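**Product:** Broltport heavy table cover, black, fitted-back version
**Price paid:** $59
**Time in use:** six months
**Used on:** a white work table, daily

I bought the Broltport to replace a Van Beek felt cover that had pilled to the point where small parts snagged on it. The requirements were modest. The cover had to be dark, matte, flat enough for small objects to stand up on, and washable at home. It also had to stay put when somebody leaned on it, which the Van Beek never did.

## Construction

The cover is a single-layer polyester weave with a brushed top side and a plain underside. The listed weight is 411 grams per square meter. I cut a square from the waste strip along the hem and weighed it, and the result was close enough that I have no complaint. A lighter fabric would drape better at the corners, but it would also lift when something is dragged across it.

All four edges are double folded and stitched. The stitching is straight on three sides. On the fourth there is a short run where the needle wandered and the fold is narrower than it should be. It has not opened up. The thread is a near match for the fabric and disappears at normal viewing distance.

The back edge has a sewn channel for the tension cord. The cord itself is thin, and the lock that comes with it is the weakest component in the package. It slipped twice in the first month. I replaced it with a barrel lock from a jacket, and it has held since then. Broltport should supply a better one at this price.

## Fitting

Fitting takes one person a few minutes if the table can be reached from both long sides. If it stands against a wall, as ours does, the table has to come out first. The instructions show the cord being tightened before the front edge is pulled down. Do it in the other order. Pull the front edge down and clamp it, smooth toward the back with a flat hand, and then tighten the cord. Tightening first locks a ridge into the cloth near the back that cannot be worked out afterward.

The cover arrives folded in eighths around a cardboard sheet. The folds are sharp and will show. Steam from the top side reduced them by a useful amount. Ironing on the synthetic setting through a cotton sheet reduced them more, but left a faint sheen on one test corner, so I stopped.

## On the table

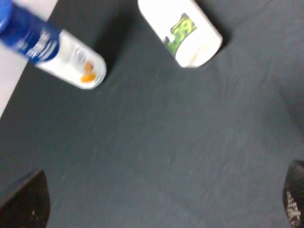
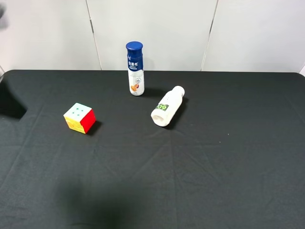
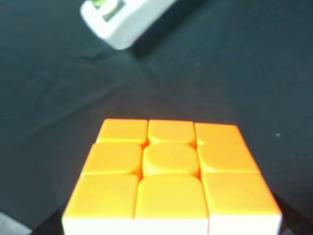
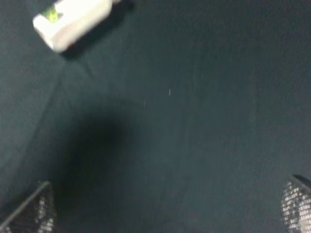

Flatness is the main thing I wanted to judge, and here the cover is adequate. Fold lines never disappear completely. A month after fitting they were down to a level I could see but not feel with a fingertip. Objects with a reasonable base are not affected: the drink bottle with the dark blue cap stands near the back of the table without any help, and the creases spreading across the cloth in that view are about as visible as they get under our overhead lights. Flat-bottomed items smaller than a bottle cap can rock if they land directly on a fold. Moving them a little to one side fixes it.

Color is less consistent than the word "black" on the label suggests. Under direct light, viewed from across the table, it is black. Up close it can go to a charcoal gray, and the last of the four pictures leans clearly toward blue-green. I saw the same shift by eye when I compared the cover with a piece of black card near the window. If you need a neutral black that holds from every angle, this is the wrong product. For ordinary use the contrast is good. White plastic, orange and yellow all separate cleanly from it, and I have stopped losing black screws only because I now keep them in a tray.

Reflection is low. The brushed side has no visible glare at any angle I work from, which was the worst trait of the bare table. Shadows still fall on it, naturally, and they are soft under our lighting. I would not expect any cover to change that.

## Grip

The brushed surface has moderate friction. A plastic bottle on its side tends to stay where it is placed unless the table is bumped. A cube or a box can be slid with one finger and does not drag the fabric along, provided the cord is tight. With the cord loose, the cloth bunches in front of whatever is being pushed. This is the practical reason to replace the lock early.

Savita Awasthi, who shares the table with me, prefers the underside. It is smoother, and paper slides better on it. The hems face up if you use it that way, so I have only tried it once.

## Cleaning

Lint is the worst feature. The surface attracts it and makes every bit visible. The second picture has a small light speck to the right of the bottle lying on its side, and one speck is a good day. A sticky roller works. A dry brush moves the lint around and raises the nap, leaving pale streaks that have to be wiped down with a damp cloth.

Machine washing at the recommended cold setting caused no shrinkage that I could measure. The longest finished edge was 872 millimeters before the first wash and the same after it (ours is the small size, cut for a bench top). Color loss was slight. The first rinse water was gray and the second was clear. Hang it over a rail, never over a line, or it will dry with a crease across the middle.

Coffee came out with plain water. Marker did not come out at all, although on black it is hard to find again.

## Compared with the others

- **Van Beek felt:** Softer and quieter when things are set down. Pills quickly and slides on a smooth table. Cheaper.
- **Vuvadetti vinyl:** Wipes clean and never holds lint. Too shiny for me, and it curled at the corners in cold weather.
- **Praltau stretch cover:** The flattest of the group when new. Girish Mathur has one at the other bench, and it has sagged at the front since February.

## Verdict

I would buy the Broltport again for a fixed table that stays covered. I would not buy it for a table that is covered and cleared every day, since refolding brings the creases back and they take weeks to relax. Order the next size up if your table has a rounded front edge — the listed drop is measured to the raw cut, and the hem takes up part of it. Budget for a cord lock and a lint roller.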